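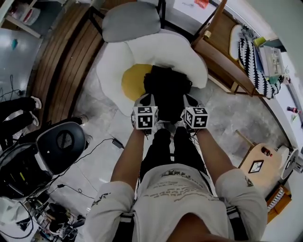

How to work out a household deprivation score from survey data

A multidimensional poverty measure starts with a score for each household. The score is built from a list of indicators, and everything else (the headcount, the intensity, the final index) comes from it. This page goes through the steps in the order we use them at Skestance, with the Warnel household survey as the data. Warnel is a small district and the file is short enough to check by hand, so it suits a first attempt.

You will need the cleaned household file, the member file, and a spreadsheet or any statistics package. The steps are the same whichever you use.

Step 1. Decide on the unit

Choose whether you are identifying poor people or poor households before you touch the data. In the Warnel work the household is the unit of identification: all members share one score. The results are then reported for people, so a household of six counts six times in the final figures and a household of one counts once.

Check that every household in the household file has at least one row in the member file. The Warnel file has 224 households. If your count differs after merging, stop and find out why. The usual fault is a household number typed with a leading zero in one file and without it in the other.

Step 2. List the indicators and write down each cut-off

We use 3 dimensions: education, health and living conditions. Write the cut-off for each indicator as a full sentence, with the group it applies to. For example:

Schooling: a household is deprived if no member aged twelve or over has completed six years of school.

Attendance: a household is deprived if any child of school age is not attending.

Access to care: a household is deprived if a member needed treatment in the past year and did not get it.

Long-term illness: a household is deprived if a member has been unable to do their usual work for three months or more through illness.

Drinking water: a household is deprived if its source is unprotected, or is more than thirty minutes away on foot, there and back.

Cooking fuel, sanitation and electricity: one sentence each, in the same form.

Keep this list in the same folder as the data. Later on someone will ask whether the thirty minutes included queuing, and the answer ought to be written somewhere. (In Warnel it did not.)

Step 3. Code each indicator as 0 or 1

Make one new column for each indicator. Enter 1 if the household is deprived and 0 if it is not. Leave the original answers alone in their own columns.

Households with nobody in the relevant group need a rule. A household with no school-age children cannot be deprived in attendance, so it gets 0. Do not leave it blank. A blank means the information is missing, and a household with missing information is treated differently in Step 4.

Step 4. Deal with missing answers

Go through the new columns and count the blanks in each. In Warnel there were 28 households with at least one blank, most of them in the illness question. Try the following, in this order:

Go back to the paper form, if there is one. Several of ours had been filled in correctly and missed at data entry.

See whether the answer can be settled from other members. If one adult has completed six years of school, the household is not deprived in schooling, whatever is missing for the rest.

If neither works, drop the household from the calculation and record its number on a separate sheet.

Compare the dropped households with the ones you kept. If they are mostly from one village, say so in the report.

Step 5. Set the weights

Each dimension gets one third of the total weight. Inside a dimension the weight is shared equally between its indicators. Education has two indicators, so each is worth one sixth. Health is the same. Living conditions has 4 indicators, so each is worth one twelfth. Add them up and make sure you get 1.

Use fractions in the formula. Rounding one twelfth to 0.08 will push some households to the wrong side of the cut-off.

Step 6. Add up the score

Multiply each 0 or 1 by its weight and add across the row. A household deprived in attendance, water and cooking fuel scores one sixth plus one twelfth plus one twelfth, or one third.

Step 7. Apply the poverty cut-off

A household is poor if its score is one third or more. Note the "or more". The household in Step 6 is poor. Some packages store one third slightly differently depending on how it was reached, so compare against 0.333 to be safe.

Step 8. Calculate the three figures

Headcount: people in poor households divided by all people. Use the survey weights here.

Intensity: the average score among poor people only.

Index: headcount multiplied by intensity.

Check

Pick ten households, print their answers and score them with a pencil. Lahcen Tawfik did this for Warnel in May and found that the sanitation column had been coded the wrong way round, with 1 for the households that had a toilet. The headcount had looked quite reasonable until then.

Page last changed Fri 26 June: wording of the drinking water cut-off in Step 2.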